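Folding towels so they all come out the same size??
Trekimstead Home Help > Laundry & Linens
Posted by Seema Rajput, 2024-05-07

Ok so I moved into a place in Vallside with one skinny linen shelf and my bath towels will not stack. Every one ends up a different width, the pile leans, then I pull one out and the whole thing lands on the floor. I fold them in the air like my mom did, chin holding the middle. Half of them have that flat fancy band near one end and a loop on the other and I never know which side should show. Shelf is narrow but pretty deep. What do you all do? Don't want to buy bins.

2 replies, 567 views

Shahram Abbasi
Just roll them. Stand them on end in a box, done. I know you said no bins but a shoebox is free.

Yasaman Ansari
Rolling is fine but rolls take up a lot of room on a narrow shelf, I'd fold. I did linens at a small guesthouse for years, did nearly 100 towels on a busy morning, so here's the quick version.

Quit folding in the air. That's most of your problem. Use a table, bed, top of the dryer, whatever's flat and bigger than the towel. Shake it hard once first, by the short end, then lay it down and smooth from the middle out with your forearm. Corners first, pull each one till it stops dragging. Takes like five seconds.

Now which end. Loop end goes away from you, band end close to you. Always the same way, every towel, that's how they come out matching.

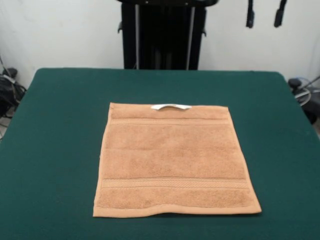
Then it's long side to the middle, other long side over the top of it, so thirds. You've got a long strip now. Fold the loop end down toward you, stop a bit short of the hem, then fold once more. Loop gets buried inside and won't snag on the next towel. Flip it so the rounded fold faces the front of the shelf. Hems go to the back where you dont see them.

About the band: it's usually tighter than the rest and it shrinks more, so that end can pucker. Tug it sideways while it's still a little damp. If it's still wavy, leave it, the fold hides it. A ripple in the bottom hem doesn't matter either.

If thirds is too wide for your shelf do quarters, long sides in to the center line and then close it like a book. Fatter stack but narrow. Try one on the shelf before you do teh whole load, I've refolded everything more than once.

Bath sheets get their own pile. They never match, don't bother.

Seema Rajput
Did quarters on the kitchen table, fits with an inch left over. Thank you!! Hand towels same way?

Yasaman Ansari
Thirds then in half once. Small ones get too thick otherwise.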